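Folding Day: Hooded Jackets, 2022-08-20

Every August we set aside a Saturday to go through the outerwear before the evenings turn cool, and every August it takes longer than any of us planned, mostly from stopping to talk about it. Ronja Magnusson put this page together so that those of you who missed the day can still get a feel for it. Hooded jackets get a page to themselves, being the ones that people ask us about the most (and grumble about the most!).

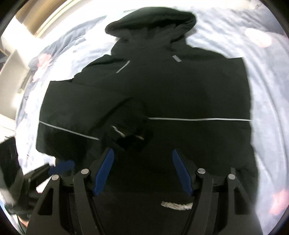

Hoods are the stubborn part. Ronja likes to press the hood flat first, bring one sleeve in across the body, and then stop for a moment to smooth out the neck, where all that cloth wants to bunch up. Dark fabric makes it harder to find your edges, so a bit of light trim is a real friend – you can follow it with your fingers and your eyes at the same time. If the sleeve crumples at the end, just tug the cuff and carry on.

We do all of this on a bed, by the way. Several of you wrote in after the spring page to ask about folding tables, and a table is lovely if you have one, but a bed is kinder to your back than the floor and there's room for both arms of a big jacket.

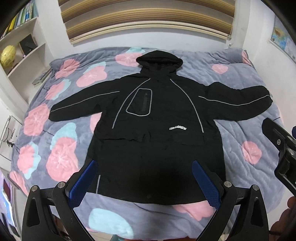 Cirnholm Home Crafts Club – Clothes Care Group

Black jacket with the sleeves out to both sides and the hood toward the head of the bed. I do love the grey piping on this one, the way it curves down the chest on either side of the pocket, and the big pink flowers on the blanket cheer the whole thing up.

Zippers closed before you fold, please, and pockets checked twice. Knitwear is next, and Ronja has promised to bring her Björklund cardigans, so come with some patience and a snack to share.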